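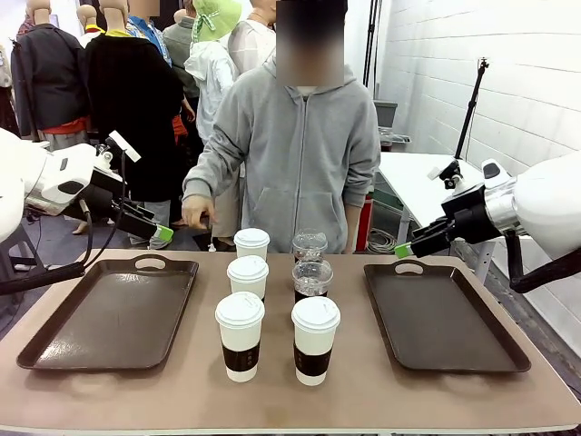 Reaching toward the cups and trays at the two-arm table.

Work with us > Bench crew > Cell minder, part-time

Hi, I'm Emerson, and I look after the two-arm drinks cell at Pelari. I need a second pair of hands! The job is keeping one machine happy: you set out the trays and the paper and clear cups, check both grippers, start a run, then put everything back and go again.

The green fingertip pads are the fussy part. They wear, they pick up grime, and a pad that sits a little crooked will squash a lid every time. You'll wipe them at the start of a shift and swap them after 500 grips — I'll show you how, it's a small screwdriver and some patience. You'll also check that the cables still hang clear of the arms, re-zero the wrists after any bump, and write up faults so Dong-hyun can read them (he does the deeper repairs).

No robot background needed. I fixed espresso machines before this, so if you've kept any kind of equipment running, tell me about it. You do need to be fine on your feet and okay with shoppers wandering by and asking questions, because they will.

It's 28 hours a week for 12 weeks, starting at 9 in the morning, with paid training. Send me a few lines about yourself by 6/17/20, care of the Pelari front desk. A resume is nice but a good story about something you repaired is better.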